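Posted 25 December 2020

I've been learning Polish for a bit over a year now, and I have finally found the thing that works for me. Reading the junk! Labels, receipts, bus notices, the tiny folded leaflet in a packet of tablets. I've learned more from those than I ever did from the textbook, and I want to tell everyone about it, so the blog gets it.

It started in November when my neighbour Mrs Zawadzka gave me a jar of her sister's pickled mushrooms, wrapped in a page from a supermarket flyer. I ate the mushrooms (magnificent) and then sat there with the flyer and a pencil for an entire evening. I knew maybe one word in four. But the words I didn't know were all useful ones — discount, per piece, while stocks last — and they turned up again and again, on the same page, in big friendly type. You can't buy repetition like that. My textbook gives me a new word in chapter two and then abandons it forever.

So I started collecting. Karim Tazi from my old work saved me the instructions from a flat-pack shelf, and my cousin posted me an envelope stuffed with train tickets and a parking fine (paid, she swears). The parking fine is my favourite thing I own at the moment. The grammar in it is gorgeous. Everything happens in the passive and everybody is very sorry and very firm.

I keep it all in a Detton binder and the new words go on cards. I'm up to 879 cards as of last night, and my rule is 12 new ones a day and no more, even when I'm keen. I broke that rule once and did 20, and by the weekend I'd mixed up "drawer" and "spoon" so badly that Mrs Zawadzka had to sit down from laughing. (In my defence, szuflada and łyżka live in the same part of the kitchen.)

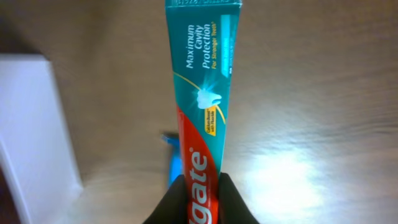 The other thing I love about everyday print is how short it is. You can finish it! I've never got to the end of a Polish novel, and at this rate I'll be grey before I do, but I can get through a whole bus notice before the kettle boils and feel like a champion. Then I read it out loud, badly, and have another go. The sz and cz sounds are coming along. The nasal vowels are still a colourful disaster.

Abenezer Dinsa, who sat next to me in the beginner class, is doing the same thing with Portuguese and we swap notes most weeks. He's gone further than me and writes his own shopping lists in it, then has to stand in the aisle working out what he meant. I tried it on Tuesday and came home without butter, so I'll be practising masło for a while.

Next up I want to have a crack at recipes. Mrs Zawadzka has promised me her poppy seed roll, handwritten, and I've already been warned about the handwriting. If anyone has old Polish paper lying about, flyers, menus, a manual for a toaster you no longer own, please send it my way. I'll pay the postage, and I'm especially short on menus.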